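Litter Pickup Cell, Vullasau Site
Progress report to Menirent, second maintenance period
Prepared by Kiri Pryor, 7th December

1. Scope

This report covers the setup, upkeep and repair of the two-arm robot in the living-room cell at Vullasau from the end of August to date. Task performance is reported separately by the Pustis group and is mentioned only where it bears on the condition of the machine. The work packages are those in the agreement: gripper maintenance, cable routing, calibration of the head camera to the arms, and a floor reset procedure that site staff can run without support from the development team.

2. Status of the machine

Both arms are in service. The left arm was out of service for nine working days in the period and the right arm for two. The left arm fault was in the wrist, where the connector for the gripper cable had worked partly out of its seat. It showed up as dropped position readings when the wrist was turned near its limit, and we first took it for a software fault. Erdal Coşkun found it by running the wrist through its full range with the gripper unloaded and logging the encoder against the commanded angle. The connector was replaced and a strain relief fitted on the housing side.

The right arm stoppage was planned. We re-greased the gripper linkages, checked the fingertips for wear and re-torqued the wrist mounting screws. Two screws were below the specified value and were refitted with thread locker.

The most common contact job for the left gripper is holding the bin by its rim during pickup. This puts a side load on the fingers that the original mounting check did not cover, and the check sheet has been changed accordingly. 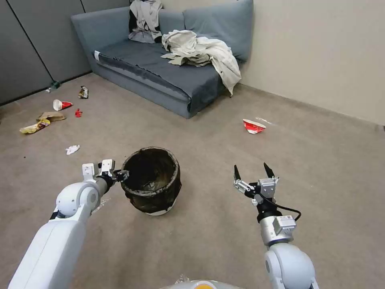

Finger alignment is now measured at the start of each week with the gripper closed on a gauge block, and again after any run in which the arm has tripped on force. The limit for offset between the two fingers is unchanged. When a reading is outside the limit, the fingers are removed, the seats are cleaned and the measurement is repeated before any part is replaced. In most cases cleaning was enough -- carpet fiber collects in the seats and holds the finger slightly proud.

3. Cable routing

Cable wear was the main open item in the last report. The gripper cables run outside the wrist and need a free loop to allow for rotation. If the loop is too short, the connector takes the load, as happened on the left arm. If it is too long, it can catch on furniture or on the bin.

Loop length is now set with the wrist at its limit in each direction and the gripper fully open. The fixing point is then marked on the arm with a paint pen so that the same length can be restored after service. Taner Gezer has written the procedure up on one page and it is kept with the tools. Since the change there have been 29 logged sessions with no cable fault on either arm.

4. Floor reset and calibration

The reset procedure takes the cell from the end of one run to a known starting state. It covers arm positions, the bin, the litter set and a check of the area the arms can reach. The arms are brought to the ready pose first and the joint readings are compared with the stored values. The bin is then set down within reach of the left gripper, and the litter is placed according to the run sheet.
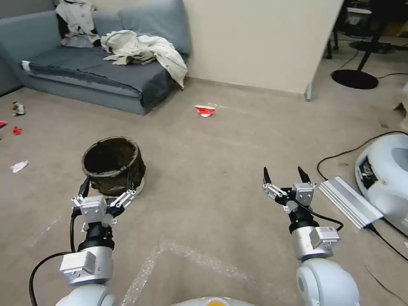 Floor condition affects calibration more than we had expected. The head camera is calibrated against a board laid on the carpet, and anything under or near the board changes its height or adds reflections. Clear material is the worst case. Bubble wrap lying across the foreground beneath the arms, for example, gives poor depth readings over its whole area, and so does bare metal such as the ridged aluminum plate on the right side of the floor. Cables on the carpet are less of a problem for depth, but the planner can treat them as obstacles. The reset sheet therefore has a separate line for packing material, metal parts and cables, to be signed before the calibration board goes down.

Calibration is repeated after any work on the head or shoulders. The acceptance test uses 1000 paired samples of fingertip position, as measured by the arm and as seen by the camera. The last test on the left arm passed at the first attempt. The right arm passed on the second, after the board had been moved clear of a seam in the carpet underlay.

5. Bin handling

The bin was raised at the August review as a possible source of gripper damage. A rigid bin passes any collision straight into the fingers. A soft one gives way, but its rim moves, and the gripper may then close on the side wall or on nothing. We have kept the force limit on the left gripper at the lower of the two values tested and reduced the approach speed over the last part of the movement. Trips on force have become less frequent, at some cost in cycle time.

The open question is where the left gripper should wait while the right arm is picking. Holding the rim keeps the bin steady but leaves the wrist motor loaded. Waiting beside the bin unloads the motor, and the bin may then shift when an item is dropped in. Both options are being logged.

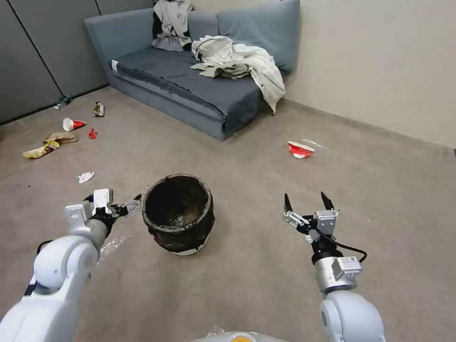
Sveva Benedetti asked, on reading the draft of this section, whether wrist motor temperature was being recorded for both waiting positions, and said that without it the comparison would only tell us about the bin. It was not being recorded at that point. The motor driver reports temperature, and the value has now been added to the session log for both arms. She also asked that the two positions be alternated within a session so that room temperature does not favor one of them. This has been adopted.

6. Spares and costs

Spares used in the period were one wrist connector, one strain relief and two sets of fingertips. Uçar supplied the connector in four weeks against a quoted two, and we now hold one connector for each arm on site. Spending on spares is within budget. Labor is 115 hours, above plan, and most of the excess is the time spent tracing the left wrist fault.

7. Next period

-- Complete the waiting position comparison and fix the procedure.
-- Replace the right gripper cable at the next planned stop, regardless of condition, and section the old one to check for broken strands.
-- Hand the floor reset over to site staff. Mohsin Awan will run the first sessions with them and sign off the sheet.
-- Set a service interval for the gripper linkages. The working figure is 1000 open and close cycles between inspections, to be revised when the wear measurements are in.

No change to the end date is requested. Approval is requested to move the unspent travel allowance to spares, to cover a second wrist module.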